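The Case for the Pegboard
Opinion
By Kerubo Mugo

The Skutilgate Adult Learning Center will shortly decide how to furnish its new occupational skills room. The draft purchasing list runs to 116 items, and most of them have a screen or a charger. The pegboard, a fixture of the old room on the second floor, does not appear on it. I write to ask that this omission be corrected before the list is approved.

It is easy to understand how the pegboard was left out. It is a flat board with holes and a supply of small pegs. It makes no sound and keeps no score. Visitors who tour the center tend to pass it on their way to something brighter. In August, when staff were invited to name the equipment they used most, several colleagues confessed that they had forgotten to mention it, much as one forgets to mention the chairs.

Yet the demands it places on the hand are considerable. A peg must be picked up, turned upright, carried to the right place and let go without knocking over its neighbor. The letting go is often the hardest part. Many learners who return to us after an injury can close their fingers firmly within weeks, but cannot open them with any precision for months. A good grip will carry a shopping bag. It will not button a cuff or set a coin on a counter. 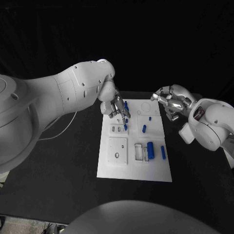 The same qualities make the pegboard a fair measure of progress. My colleague Muthu Alva has taught the hand skills course at Skutilgate for many years, and his records for the last term cover 489 sessions. Those in which a board was used are the easiest to compare, for the simple reason that the task does not change from one week to the next. A learner who filled four rows in September and six in October knows what has been gained. No software update comes along in between to move the buttons.

Opponents of the board raise two points that deserve an answer. The first is boredom. So-yul Ma, who prepared the draft list, has argued that adults find the exercise childish and give it up. Some do. In my experience the complaint fades when the instructor explains the purpose and keeps the work short – 30 minutes is too long for nearly everyone. The second point concerns loss. Small pegs roll off tables and vanish, and replacing them is a nuisance. I grant this entirely. A shallow tray and a plain dark cloth under the board would save a good deal of crawling.

Neither objection justifies removal. The budget sets aside 600 dollars for unassigned tabletop materials, and a modest share of that sum would buy boards and spare pegs enough for every class. The larger purchases could go forward as planned. I have no quarrel with them, and I expect to use several myself.

I therefore ask that the list be amended to include pegboards in at least two sizes, and that one be left out on an open table where learners may use it between classes. Comments on the draft may be submitted in writing to the center office.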